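Home News Opinion Workshops Archive Contact

Let the Hands Do the Teaching

I spent most of November learning to drive a robot arm by remote control at the Ralska workshop in Polutitz, and I've been pestering my friends about it ever since. You hold a controller, you move, the arm moves with you, and every small choice you make gets saved. Do it again. Do it 80 times and you start to notice how much your own hands know!

People keep telling me this is the slow way, that a clever enough program should work it all out alone. I don't buy it. Try writing down how to fasten a shoe strap. I gave up after 4 pages (and I was still on how to pinch the end), yet a ten-year-old could show you in seconds.

What I love most is that the teaching is open to anyone with patience. Our best driver at Ralska had spent years mending shoes, and her runs were a joy to watch – slow near the strap, quick everywhere else. By the end we had nearly 500 of them, clumsy ones included, and I'd argue for keeping the clumsy ones too.

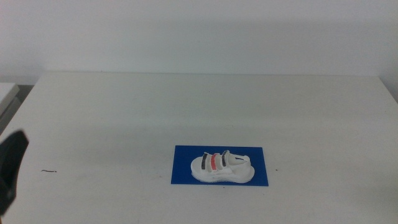

A three-strap sandal on its blue mat, with the gripper still well off to the left.

Give me more shoes, more tables and more people at the controls. I've already signed up for the next round at Voltitz.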